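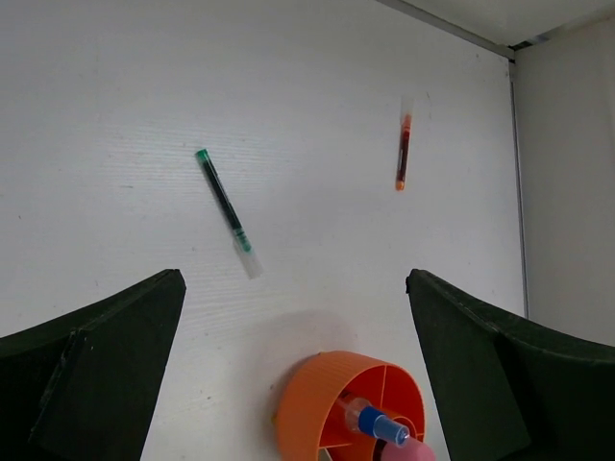 橙色圆笔筒，还有两支没有放进去的笔。

主题：Re: [书桌与文具] 圆形分格笔筒到底好不好用
日期：2022年1月27日

各位列友，大家好：

我平时在这个列表里多半只读不写。中文不是我的母语，写一封长信要查很多次词典，所以如果有的句子不太自然，请大家原谅，也欢迎私下改正我。不过这次的话题我很有兴趣，因为我从七月搬到 Grurkmont 以后一直在用这一种笔筒，也走过一些弯路。先引用原来的信，然后一段一段地回答。

> 我的书桌不大，深度只有 420 毫米，靠墙放。以前我用
> Van der Linden 的长方形抽屉盒，东西躺着放，找笔很慢，
> 而且盒子要拉出来一半才看得到里面。现在想换成立着放的
> 笔筒，看中了一种圆的、中间有隔板的。

我先说书桌的问题。420 毫米的桌子我也用过，是在 Jeltitz 租房子的时候。在这样的桌子上，笔筒占的地方其实不算大，难处在于笔筒前面要留出手的位置。长方形的盒子可以紧紧贴着墙，圆的不能，它和墙之间总有两个三角形的空隙，橡皮屑和灰尘喜欢住在那里。我的办法是不贴墙，把它放在离墙一个手掌的地方，这样抹布可以从后面绕过去。您的桌子如果还要放键盘，我建议放在键盘的侧面，不要放在键盘的后面，不然伸手的时候袖子会碰到笔。

至于 Van der Linden 的抽屉盒，我不觉得它不好。我现在还留着，放信封、邮票和备用的笔芯。这些东西一个星期也用不到一次，躺着没有关系。我想躺着放和立着放的分别，主要看您拿它的次数。

> 第一个问题：隔板有没有用？我在店里看的时候觉得隔板很薄，
> 担心笔一放进去就都倒在一起，和没有隔板一样。

有用，但是要知道怎么用。隔板薄一点没有坏处，厚的隔板会吃掉空间。笔会不会倒，要看一格里面放多少。一格里只放一支笔，它一定会斜，这是没有办法的事情。放到半满，它们互相靠着，就站得比较直。放得太满，拔一支的时候旁边的也跟着出来，很讨厌。所以我现在的习惯是：宁可让一格完全空着，也不让每一格都只有一点点。

空着的那一格并不浪费。我写字的时候常常换颜色，换下来的笔不想马上归回原位，就先放在空格里，写完以后再分。以前没有这个空格，换下来的笔就躺在桌面上，有的朝左有的朝右，要用的时候拿起来才发现拿反了，笔帽在另一头。对于笔帽是透明的那种笔，这件事特别烦人，因为在白桌子上，透明的笔帽远看几乎看不出来。

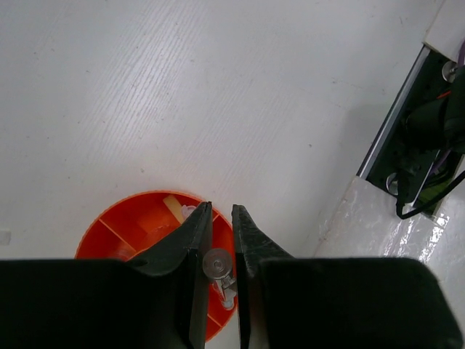
再说倒出来清洗的事。分格的笔筒比不分格的难洗，隔板和底部相接的角落里会积一层灰色的粉，是铅笔的，也有橡皮的。我每隔一段时间把所有的东西拿出来，用温水泡，然后用旧牙刷刷角落。从拿出来到放回去要 20 分钟，大部分时间是等它干。请一定等它全干，有一次我心急，里面还有水就放回去了，一块夹在便笺里的纸标签粘在底上，后来用指甲一点一点刮。

顺便说，拿出来的时候是检查的好机会。每次总能找到一两样不属于书桌的小东西，螺丝啦，钥匙环啦，不知道从哪一件家具上掉下来的。我从前会把它们放回笔筒，心想以后也许有用，结果它们都沉到最下面，下次洗的时候又见面。现在我准备了一个带盖的小盒子，放在工具柜里，专门收这类东西，洗笔筒的那天一起送过去。

> 第二个问题：圆的好还是方的好？有人推荐我买 Plallodeck 的
> 旋转款，可以转，说找东西方便，可是价钱高不少。

Plallodeck 的旋转款我借用过，在以前的办公室里。我的看法可能和推荐的人不一样。转起来确实很舒服，可是每次转完，格子的位置都变了，我的手记不住。不旋转的笔筒，过几天以后手就知道绿色的笔在左边，不需要眼睛看。会转的那一种，每次都要先看、再转、再拿。如果是几个人坐在一张大桌子旁边共用，比如孩子们画画，旋转的就很合适，每个人都可以转到自己那一边。一个人用，我觉得不必多花这个钱。

还有一点，旋转款的底座比较高，加上底座有 14 厘米，短的铅笔头掉进去要用两个手指去夹。我用铅笔喜欢用到很短，所以对我来说这是一个缺点。您如果主要用水笔，可以不管。

圆的和方的，我选圆的，理由不太科学：圆的没有角，从哪一边伸手都一样。方的好处是可以两个并排放，中间没有缝。您的桌子靠墙，又比较浅，也许方的更合适，这个我不敢替您决定。

> 第三个问题：除了笔，你们还往里面放什么？我太太说笔筒最后
> 都会变成杂物筒，我想找一个办法不让它变成这样。

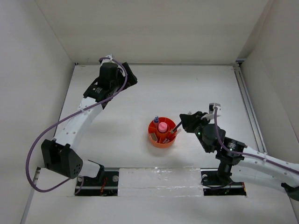
您太太说得对，我自己也没有能够完全避免。我的经验是，杂物进来是挡不住的，能做的是规定它们住在哪一格。细长的东西和矮的东西不要混在一起，因为矮的东西会被挡住，然后您就忘记它了。像蓝盖子的小瓶这样的，放在靠后的一格就很好，盖子的颜色鲜明，越过隔板也容易找到。一小块浅褐色的东西就应该像照片里那样放在前面，放到后面就等于丢了。红色的归在一格，深色的细杆斜着插在旁边，这样也可以，只是细杆最好靠着筒壁，不要压在别的东西上面。

我给自己定的规矩只有一条：一样东西放进笔筒以后，如果到下次清洗的时候还没有用过，就请它搬家。搬到抽屉盒里也可以，送给别人也可以。这条规矩对订书钉、回形针和商店送的小尺子特别有效。剪刀不在这条规矩里，因为剪刀很久不用，一用就是急用。

刀片和针请不要直接放进去。我见过有人把裁纸刀的替换刀片立在笔筒里，伸手进去拿橡皮的时候割破了手指。刀片留在原来的小盒里，小盒放抽屉。

> 最后，颜色有没有关系？店里有白色、灰色和橙色，
> 我的桌面是白的，本来想买白色，看起来干净。

我劝您考虑橙色。白桌面配白笔筒，刚买来的时候确实好看，可是铅笔灰在白色的内壁上很明显，您会觉得自己每天都应该洗它。橙色的内壁上灰也有，但是不刺眼。另外，笔筒和桌面颜色不同，在眼角里也看得到它，伸手比较准。灰色我没有用过，请用过的列友补充。

颜色的缺点也有一个：橙色或者红色的小东西掉在橙色的筒里，不太好找。我的红色笔有橙色的尾塞，如果它尾巴朝上站着，就和筒的内壁混成一片。后来我让红笔的笔帽朝上，绿笔随便。关于笔帽朝上还是朝下，我知道列表里以前争论过很久，我在存档里读到了第 46 封还没有读完，所以不想再引起一次。我只说我自己的做法：水笔笔帽朝上，铅笔笔尖朝上，毛笔不放在笔筒里。

还有两件小事，可能对您有帮助。

一件是底。买来的时候请摸一摸底面，如果很滑，笔筒空的时候轻轻一碰就会走。我在底下贴了一圈薄的软垫，是给椅子脚用的那一种，剪细一点就可以。贴完以后它不再滑，放下去的声音也变小了。贴之前把底面擦干净，等干。

另一件是重量。笔都放在同一边的时候，轻的笔筒会往那一边歪，尤其是里面有金属杆的笔。把最重的东西，比如剪刀，放在相反的一格，就平衡了。我试过在底下放一块小石头，是从 Jeltitz 的河边捡的，效果也很好，但是洗的时候多一样东西要洗，最后我还是把石头拿出来，现在压信纸用。

不知道您看的那一款隔板能不能拆下来。如果能拆，请告诉我们是哪一家的，我那一款拆不下来，洗角落的时候我常常羡慕能拆的。还想请教各位：铅笔粉用温水洗不掉的时候，你们用什么？我试过小苏打，有一点用，可是隔板下面刷不到。

祝大家新年愉快，笔都有墨水。

一位住在 Grurkmont 的列友

--
又及：抽屉盒我有一个多余的，Van der Linden 的长方形那种，盖子边上有一道裂纹，别的都好。住得近的列友需要的话，请直接写信给我，不要回到列表里。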